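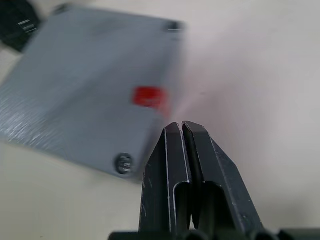
The people who write the rules for board games are used to being blamed for divorces. The one I met in Grimarstead has been at it long enough to take it as feedback. She works for a small publisher called Skundora, and her job is to explain, in print, how to play something you have just paid for and already half regret. "All I can assume is that you own a flat tabletop," she said. "I used to assume you'd read page one. I was young."

She came to it from writing manuals for dishwashers, which she describes as the same work with less crying. Her first game was Wulus, a farming game in which very little gets farmed. The draft rules she was handed ran to 700 sentences, and the designer considered them brief. She got them onto four pages. The designer stopped speaking to her for most of February, then sent a fruit basket.

"Designers know what they meant," she said. "That's the whole trouble with them. They'll write 'then you take your turn' and be amazed when someone asks what a turn is."

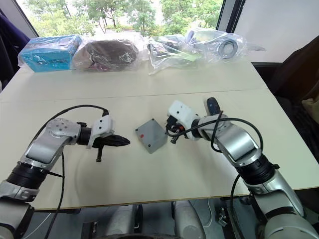
By the Features Desk
Jul 8, 2023

I asked what people get wrong most often, and she answered before I had finished. It's the word "may." Players read it as "must," or as "may, if my brother-in-law allows it." She once took it out of an entire rulebook and got more angry mail than ever, mostly from people who missed having something to argue over.

Testing is done by strangers, and she isn't allowed to talk while they play. She sits on a hard chair with a notebook and watches grown adults deal the cards face up. "You learn to keep your face still," she said. "I've got a very good funeral face now."

The worst session was for Swati, a trading game for up to six players. One table played it for five hours without noticing that it had ended in the first. They all said they'd had a lovely time. She still doesn't know whether to count that as a failure - the publisher put "hours of fun" on the box and moved on.

She has opinions about dice (too loud), sand timers (spiteful) and any rule that gives the first turn to whoever most recently visited a castle. "It sounds charming. Then you've got two people at the table arguing over whether a ruin counts, and the game's not even out of the bag."

Does she play for pleasure? She looked at me as though I had asked a dentist about toffee. At home they play checkers, with a set that is missing a piece and has a button in its place. The rules came printed inside the lid. She has never read them.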